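Kurnville Craft Table > Eggs, Wax and Dye > Small parts of an egg kit: what stays on the table?

rozalia_h
Posts: 188
Posted 10/9/26

Good evening to all. I am writing from Lenham, and I ask you to be patient with my English, which I learned mostly from knitting patterns.

In December I will sit with a group of beginners and we will decorate eggs. Not real ones, the hollow kind, they do not break and you can hang them. I have 78 places to fill over several evenings, so I would like every place at the table to be the same. My difficulty is the small parts. When people sit down they take everything in the hand at once, the sachet is opened too early, the pencil rolls under the chair, and the cloth is used before it is needed.

I have written an order of work and I would like your opinion.

1. Cover the table with something dark. White eggs and white cloths are easy to find on it.

2. Put the egg down first, in the middle. A bottle cap under it is enough to stop it rolling.

3. Give out the pencil and the sachet together, and ask that the sachet stays closed while the design is drawn. I like a yellow pencil. It is found quickly when it falls. You will see that the sachet is black with white printing, and on a dark table you must look for it a little.

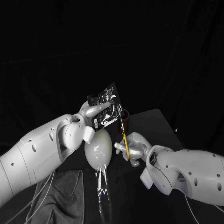

4. Draw the lines very lightly. First one line around the widest part, then one from top to bottom, and the pattern grows from there.

5. Open the sachet over a saucer and cut the corner with scissors. Do not tear it with the teeth (I have seen this).

6. Colour the egg, turn it, and put it back on the cap.

7. Only now the cloth.

Is the order good? And would you give one sachet to each person, or one to every two?

With kind greetings,
Rozália Halász

waxandwick
Posts: 1743

Hello Rozália. I agree with almost all, but I would move step 5 before step 3. Open all the sachets yourself before the people come, and put the powder in small jars with lids. A beginner with scissors and a dye packet is a brown tablecloth. After one such evening I had a green thumb for nine days and my dentist asked about it.

The dark table I like. I use an old curtain.

pebble_anne
Posts: 64

I do not agree with waxandwick, sorry. People enjoy to open their own packet. If it is already in a jar, it feels as at school. I give one to each person and I accept the mess. With a saucer and a sheet of newspaper it is not so terrible.

For the pencil, please check how hard it is. A soft one makes a grey shadow under pale colours, and you cannot remove it afterwards. I use 2H and I sharpen it only a little, so it does not scratch.

waxandwick
Posts: 1743

Grey shadow is true, I forgot this. But nobody will die from a jar.

rozalia_h
Posts: 188

Thank you both. I think I will keep the packets closed for the adults and use jars for the evening with the children. This seems fair to everybody.

pebble_anne, I tried your 2H today on a spare egg. It is much better under yellow. Under dark blue I see no difference.

oldtinbox
Posts: 1374

May I say a word about the numbering? In your list the cloth is step 7 and it has only three words. For me it is the most important part. Half of the spoiled eggs I have seen were spoiled at the end, when somebody rubbed the wet colour with a dry cloth because it was lying there and it looked useful.

What kind of cloth do you use? Cut from an old sheet, or bought?

Also, how do you store the kits? I had the Borbély boxes for many years, the flat ones with a paper insert, and the lids always came open in the bag. Now I use Skelix tubs. They are ugly but they close.

rozalia_h
Posts: 188

oldtinbox, you are right that I was too short. I write the step again.

7. The cloth. It must be white, soft and thin, so that you see at once if colour comes off. Take it by both ends and pull it a little, so you feel if there is a hard seam or a thread in it. A hard seam will leave a line on the egg. Then fold it into a small pad and press, do not rub. Change to a clean side after each press.

I take mine from any soft thing that is past its time: pillowcases, vests, thin cotton gloves. They do not need to be ironed. A crumpled cloth presses quite as well as a smooth one, and I am too lazy to iron rags. 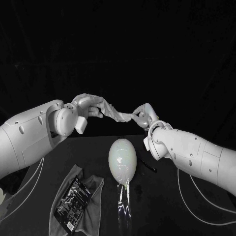
How long must a coloured egg rest before it can be pressed with a cloth?

Until the shine has gone from the surface. In my kitchen it takes twenty minutes, and in a cold room you should allow double. If you are not sure, touch the bottom end with one finger, where a mark will not be seen.

pebble_anne
Posts: 64

Pressing and not rubbing, I will copy this for my own sheet. But I would say kitchen paper is good enough for beginners. You throw it away and there is no washing.

oldtinbox
Posts: 1374

Kitchen paper leaves fluff. On a matt egg you may not notice it, on a varnished one you will see every hair. I tried three sorts last winter and I went back to cotton.

pebble_anne
Posts: 64

Then we have different kitchen paper :) Mine leaves nothing. But I never varnish, so perhaps we are both right.

waxandwick
Posts: 1743

Varnish is another thread, please, we had that fight already in the spring.

Rozália, if you use gloves as cloths, cut the fingers off first. The seams between the fingers are quite hard and they do exactly the line you are speaking of. The back of the hand is the good piece. You get one decent pad from each glove.

rozalia_h
Posts: 188

This is a very good advice. I have a drawer of single gloves and I was always ashamed to throw them away.

For the boxes: I looked at the tubs. I think they are a bit deep for my cupboard, I have only a low shelf under the stairs. Does the small size hold an egg and a pencil together, or must the pencil go across?

oldtinbox
Posts: 1374

Across, from corner to corner, and only if it has been sharpened a few times. A new pencil does not fit. I put the cloth at the bottom, then the egg on it, the sachet flat at the side and the pencil last. If the pencil is under the egg, the point makes a hole in the cloth.

If you come to pick some up before December, I can lend you a tub to try it in the cupboard.

rozalia_h
Posts: 188

Yes please, I will write to you privately about a time. I will bring back the tub clean and with an egg in it.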